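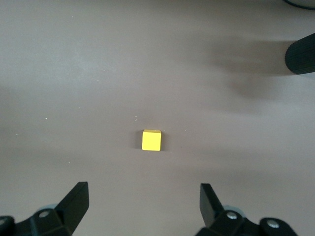
My project for the transport module was about one roundabout, the one at the bottom of Lyons Road in Fellcombe, and why so many people on bikes go out of their way to avoid it. I ride through it most mornings at ten past eight, so I had opinions before I started (my tutor made me write them down first, so I could check them later!). A rider in a driver's view is a bit like a small yellow cube on a plain grey surface. With nothing near it you can't miss it. Put a few mugs round it for vans, crouch down to driver height, and it gets a lot harder to find.

The real work was outdoors. I did 5 sessions in April, standing by the bus shelter with a clipboard, and noted which line each rider took. There are two choices. You can stay on the road and go round with the traffic, or you can hop up onto the shared path by the Utetti warehouse and cross each arm on foot. I talked to 16 riders altogether and 12 of them said they used the path, even though it means three separate crossings and a very mean kerb on the east side.

What surprised me was the reason. I had expected people to say the traffic was too fast. Mostly they talked about the exit towards Prolia, where two lanes squeeze into one and drivers are looking right for a gap while you are on their left. Ismail Belhaj, who was kind enough to ride it with me a few times, takes the middle of the lane well before the exit and says he gets hooted at but never squeezed. I tried it his way and felt much better – still sweaty palms, mind you.

My suggestions are fairly cheap. Drop that kerb, paint cycle symbols in the middle of the lane on the approach, and merge the two lanes before the roundabout and not on the way out. I'd also like the hedge cut back, as it hides anyone waiting at the second crossing.

I didn't manage any sessions in the dark or in proper rain, so winter riding isn't covered at all. My tally sheets are in the appendix, coffee stains included.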